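## The trailer has a trailer now

March brought the first proper look at *Dristside*, the film of the comic that half of you wrote in about and the other half asked me to stop mentioning. It arrived in the modern manner. First there was a poster with the logo on it. Then there was a ten-second clip announcing that the trailer would be out at six in the evening, and then, at six in the evening, the trailer, which opened with a very fast version of itself in case anyone had wandered in and couldn't wait.

I watched it 3 times before tea. I have opinions, and since you subscribed to this of your own free will, you're getting them.

For those who haven't read the comic: Dristside is a harbour town where the tide goes out one night and doesn't come back. Sima, who mends boats, finds herself with nothing to mend. She walks out across the mud to see where the water has gone and meets a good many people who wish she hadn't. It's slow, damp (until it isn't) and mostly about her and her brother not speaking. Issue four is almost entirely the two of them having soup.

The trailer contains no soup. It contains a tower falling over, a man shouting "Run!" at people who are already running, and a slowed-down piano version of a song that used to be cheerful. Sima has been given a jacket with a great many buckles. I don't object to the jacket. I do wonder where a boat mender gets that many buckles, and how long she's in the loo.

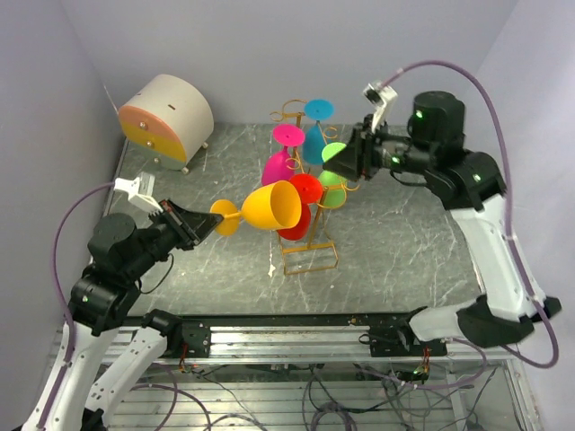

What does look right is the mud. Valentin Cozma, who is directing, made his name with *Pomano*, a film in which two people failed to sell a caravan for the better part of two hours, and I mean that as high praise. He's good at places where very little is going on. There's a shot near the middle of the trailer, gone almost before you've seen it, of Sima standing on the seabed beside a buoy lying on its side. No piano, no shouting. If the film has twenty minutes of that in it, I'll forgive the tower.

Then there's Birari. If you've read to the end of the comic you know who Birari is, and if you haven't, I'll say only that he's a voice on a radio and that it matters very much that you never see his face. The trailer shows a hand on a radio dial, a boot coming down some stairs and the back of a head. That's a lot of Birari. One more shot and we could have assembled him at home. The message boards have already decided who is playing him, on the strength of the ear, and one thread had reached 561 replies when I gave up and put the bins out. The favourite theory involves an actor who has said in public that he isn't in it, which everyone has taken as proof.

I'd like to say I'm above this sort of thing. I have an ear theory of my own and will share it privately with anyone who writes in.

On to the shopping. You can't see the film until the autumn, but you can already buy the jacket (with slightly fewer buckles), a mug with the harbour on it, and a model of the buoy in a run of 1,212, each with a numbered base. Why 1,212, I couldn't tell you. A reader who has been through the comic with a pencil thinks it's the radio frequency in issue seven. I checked, and the frequency in issue seven is smudged in my copy, so we'll leave it there. The buoy is quite nice. I've had it in my basket twice.

There's also a reissue of the whole comic in one volume, with a still from the film on the front where the lovely old painted cover used to be. If you want the painted one, look second-hand, and look soon, as prices are doing what prices do. My own copy is not for sale, and has tea on it.

We'll be doing a read-along in the run-up, two issues per newsletter, starting next time with one and two. They're short and you could manage both on a bus. Please keep Birari out of your letters until we get to issue nine, for the sake of those coming to it fresh, and mark anything about the ending clearly at the top. Last time we did this, somebody gave away the final page of the book in the subject line of an email complaining about spoilers.

Letters to the usual address. Ear theories in a separate envelope, please.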